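Fondside

A small record of kitchen put-away tasks, kept as short clips with one line of text each. This README covers the drawer cabinet part of the collection. The larger shelf part has its own file.

Contents

fondside/cabinet: clips in which the work happens at the dark gray cabinet with one wide drawer
fondside/notes: one text file per clip, in plain words
fondside/objects.txt: the names we use for things
CHANGES: corrections, newest at the top

There are 2,000 clips in the cabinet folder. Each is stored with its note under the same number. Most are short, about 10 seconds, and the few longer ones are listed at the end of CHANGES.

What is on the cabinet

The set for this folder is a small one: fruit, a white bowl and the cabinet itself. The fruit is put on the top, in the bowl or in the drawer, depending on the note. The drawer may start open or closed. If the note says nothing about the drawer, leave it as it is found.
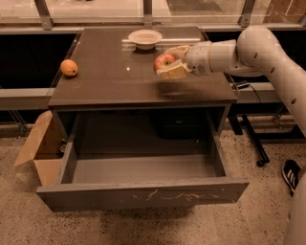 Fruit names are kept simple. We write "apple" and don't add a variety. Color goes in only when a note would be unclear without it. Early notes used "dish", "cup" and "basin" for the bowl, and these were all changed to "bowl" in the second pass. If you still find one, please report the clip number.

The drawer has its own words:

open: pulled out far enough that a piece of fruit can be lowered in from above
part open: pulled out, but too little for that
closed: front panel flush with the cabinet
front: the face of the drawer, scratches included
inside: the floor of the drawer and nothing else

"Inside" gave us the most trouble. Some writers used it for the whole cabinet, so a note like "put it inside" could mean the drawer or the space behind it. All 300 notes with that wording were rewritten by hand. The space behind the drawer is now called "the back" and is never a place to put things.

Left and right

Left and right are given as you stand facing the drawer. Near means toward the drawer front, far means toward the rear of the top. "Beside the bowl" means within a hand's width of it on either side. Anything farther away is placed by the nearest edge of the top, for example "near the left edge".

How the notes are written

One sentence, present tense, no names. Say what moves and where it ends up. Don't say how fast, and don't guess at a purpose. "Put the apple in the bowl" is a good note. "Tidy up the apple" is not, because it leaves out the place.

If a piece of fruit rolls and comes to rest somewhere else, the note keeps the original aim and the word "missed" is added on a second line. We did not remove these clips. There are 7 where the bowl tipped as well, and they are marked "missed, bowl".

Known problems

The cabinet top is glossy and picks up reflections. In some clips the bright spot from the lights sits close to the fruit, and two notes had the fruit's place wrong for that reason. Both are fixed.

Gray on gray is hard to read with the drawer open. The line between the drawer floor and its side walls can get lost.

The cabinet shows wear. Please don't treat marks on the drawer front as labels or handles.

The question we still get most often is whether fruit and bowl should share one category, "tabletop items". Version Lukeck tried that. It made searching harder, so we went back to separate entries in objects.txt. 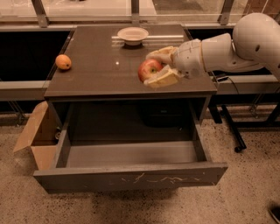 Carolina Godinho wrote to ask for one more change: she would like "in the drawer" split into near half and far half, as her own notes on kitchen storage make that distinction and she can't match them up otherwise. She also finds "a hand's width" too loose and suggests using the width of the bowl.

The bowl width is a good idea and will be used from the next version on. The drawer halves are undecided. Old notes would need to be checked one at a time, and in many of them the far half is hard to make out.

Versions

Nägeli: first complete set of notes
Lukeck: merged categories, withdrawn
Drilline: current, separate categories restored, "inside" rewritten

Last edited 26th December. Send corrections with the clip number and the note as you think it should read.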